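Storing dried fruit after the bag has been opened
Home Help Exchange > Kitchen > Food storage
Posted 8 May 2019

Akosua Ametepe

I buy dried fruit in small snack bags, the kind with a clear window in the front, and keep them in a plastic basket on a wooden table in the kitchen. An unopened bag gives me no trouble. Once opened, the contents go one of two ways. Either the pieces get hard at the edges within four days, or they clump together and feel tacky. Both have happened with the same product from the same store.

What I do at present: press out the air, fold the top over twice, and put a clothespin on it. The bags have no zipper. The kitchen faces west and reaches 83 degrees on summer afternoons. From September on it stays near 70 and the problem shifts from clumping to hardening, which I assume is the furnace.

What I would like to know is whether the original bag is worth keeping at all after opening, or whether everything should go straight into a jar. I would prefer the bag if it can be made to work. It takes up less space, and the date and ingredients are printed on it. I also want to know if the open basket is a bad place for it. The basket has a grid of openings in the sides, so air moves through freely. 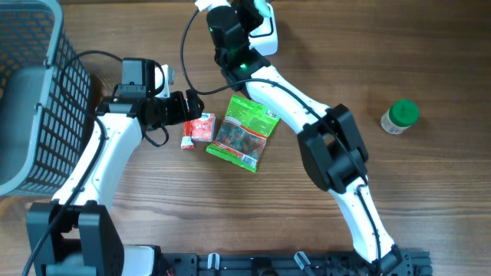

I tried a heat sealer from Skokine on two empty bags. It made a clean seam on one and melted through the window on the other, so I have not used it on a full bag. The refrigerator is possible but crowded, and the last time I put fruit in there it picked up an onion smell through the fold.

Myfanwy Trevor

Your two results have one cause. Dried fruit exchanges moisture with the air until it matches the room. In a humid kitchen it takes on water, the surface sugars soften, and the pieces stick. In a heated room it gives water up and the thin edges go first. A fold and a clothespin slow this down but do not stop it. The leak is at the two ends of the fold, where the layers never lie flat.

The original bag is fine as an inner container. Treat it as a label and a liner, and get the actual seal from something else.

For fruit you will finish within a week: press out the air, roll the top down tightly, and use a rigid clip that is wider than the bag. I use the long Odoi clips. A clothespin holds only the middle.

For anything longer: put the rolled bag, clip and all, inside a jar or a box with a gasket lid. Choose one close to the size of the bag. A large box with one small bag in it holds a lot of room air, and you let in more every time you open it.

On the sealer, the window is usually a different film from the rest of the bag, or a thinner layer of it, and it softens sooner. Seal above the window on the lowest setting that holds. If the window runs all the way to the top edge, skip the sealer.

The basket makes no difference to moisture. An unsealed bag will dry out or soften in a solid bin too. Light is a separate matter. A clear window lets it in, and some fruit darkens over a few months. With a west-facing kitchen I would move the basket out of the afternoon sun, or stand the bags with the windows facing inward.

The refrigerator is good for quality if the container is airtight. Let it come back to room temperature before you open it, otherwise water condenses on the fruit. The onion smell came in through the same gaps as the moisture.

Fruit that is already hard can be recovered. Put it in a jar with a slice of fresh apple overnight, then take the apple out. Do not leave it longer - it will mold. If the fruit itself shows mold or smells fermented, throw it out.

avlow_pantry

Just use jars. I have nine of them from Trusia and everything goes in there, nuts too. Cut the date off the bag and tape it to the lid.

Akosua Ametepe

Thank you both. The window on mine stops short of the top, so I will try the sealer again above it on low, and put the opened bags in a gasket box. The basket has been moved to the other end of the table.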